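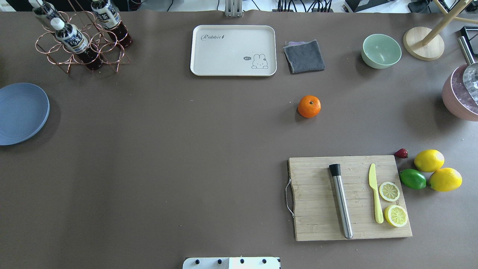

Bottled tea in a wire rack, with a serving tray, a mandarin and a bowl with a long metal handle sticking out of it.

Fruit tea is a cold drink made from brewed or bottled tea and fresh fruit, most often citrus. It is served over ice and may be sweetened. At home it is usually mixed at a table, with the tea, ice and fruit set out before mixing begins.

Ingredients
Black tea and oolong are the common bases. Lemon and lime supply acid, while mandarin gives a milder, sweeter juice. Strawberries are added for color and aroma. In Bunville the drink is sold from October onward with mandarin alone, and a cup there normally holds 3 slices.

Preparation
Lemons are washed and cut crosswise into rounds on a board. The slices go into the cup first and are pressed with a muddler, a short rod with a blunt head, which releases juice and some oil from the rind. Ice is added next, then the tea. Soft fruit such as strawberry is pressed lightly or left whole.
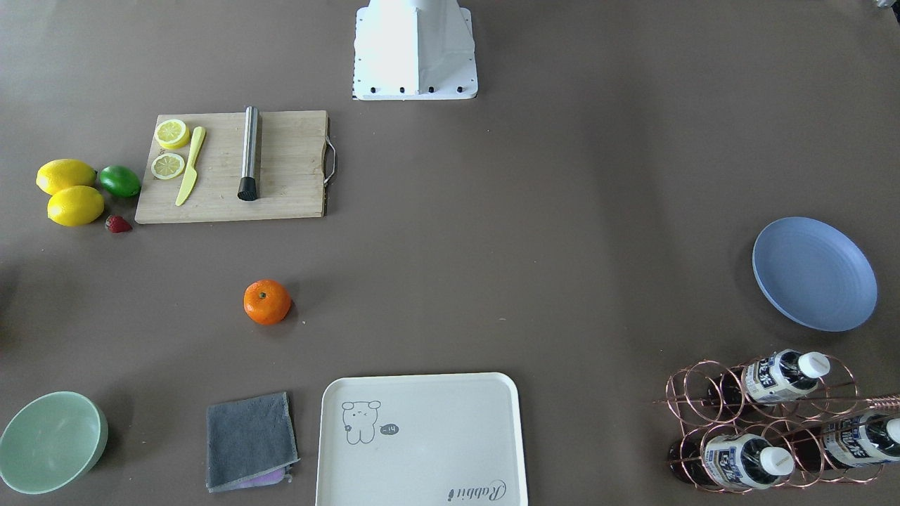
Heike Rathjen objects that lime should never be pressed with its peel on, as the drink turns bitter within minutes. Recipes from Bretitz peel the lime first. Those from Hustlow keep the peel and shorten the pressing to around 7 seconds.

See also
Iced tea
Lemonade
Muddler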